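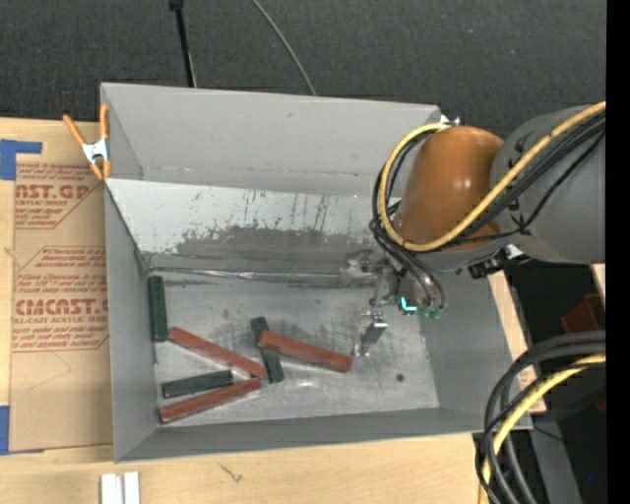 A gray bin on a light wooden tabletop

Kuusk Prints & Frames: Your Questions Answered

Last updated August 24, 2021

What exactly is a giclée print?

It's a very good inkjet print, made with pigment inks on heavy cotton paper or canvas. The word sounds grander than the thing itself, and we're always happy to just say "print" if you'd like to! Ours are made in our Lestham shop by Lovely Abella, who proofs every new picture against the original before we list it.

Are your prints signed?

The limited ones are, in pencil, in the lower margin. Our biggest seller, Ottar Kristiansen's Undden harbor series, is limited to 1,000 of each view. Open editions come unsigned, and they cost a good deal less for that reason.

How many pictures do you have?

There are 2,486 in the catalog right now, and the online shop shows all of them. The walls in Lestham hold only a small part of that, so if you're driving over to see one particular picture, please call first and we'll pull it out for you.

Can I get a different size?

Usually, yes. We can go smaller on nearly everything. Going larger depends on the scan, and if we think a picture will look soft at the size you want, we'll tell you so before you pay.

Should I choose paper or canvas?

Oh, we could talk about this all afternoon. Watercolors and drawings look best to us on paper, behind glass, with a generous mat. Oils can go either way. Canvas is lighter to hang and has no glare, which helps if your wall faces a big window. Ask for the free swatch card if you're torn.

Will the colors fade?

All prints fade a little in strong sun, and so do most paintings. Keep yours out of direct light and away from radiators and steamy bathrooms. UV glass is a worthwhile extra for a bright room.

Do you frame?

We do! Ernő Vincze cuts all our frames to order in Skudville. Please allow 14 days for framing, and a bit longer in December.

What if I don't love it?

Unframed prints can come back within 14 days in their original tube. Custom frames can't be returned, but if something arrives damaged, write to Amado Manalo at the shop with your order number and we'll make you a new one.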